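Chapter 11
Grasp Planning with a Multi-Finger Hand

Prerequisites: joint coordinates (Chapter 4), contact and friction (Chapter 9).

A parallel gripper has one closing direction, so planning a grasp reduces to placing the jaws on either side of an object. A hand with several fingers and an opposed thumb has many. The planner must choose which fingers make contact, where they touch, and in what order they close. This chapter develops a method for making those choices and applies it to the packaging task used in the Skirnstead student project.

The Skirnstead team, led by Lieselotte Teuber and Karthikeyan Kandasamy, worked with household packages of the kind students can bring from home. Cartons were selected first. Their flat faces make the contact normals easy to write down, while their thin walls limit the force that may be applied.

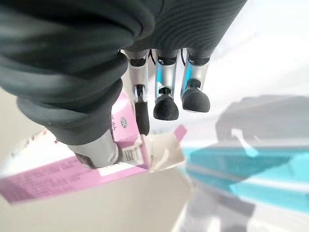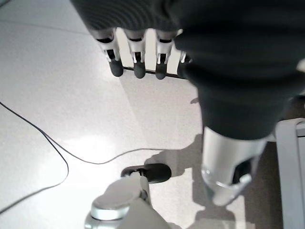
Figure 11.1. Wrist camera views of the covered hand: first, at a drink carton; second, with the fingers pointing down over the floor.

Section 11.1 defines the contact model. Each fingertip is treated as a soft point contact, able to resist a force within the friction cone and a small torque about the contact normal. Section 11.2 states the force balance for two, three and four contacts. Section 11.3 covers closing order, using 500 simulated grasps from the team's first term and 2,000 from its second. The data tables are given in Appendix C.

Readers should be able to compute a grasp matrix by hand before starting Section 11.2. The notation follows Urrutia's course notes: contact forces are written in the local frame of each fingertip, with the z axis directed into the object.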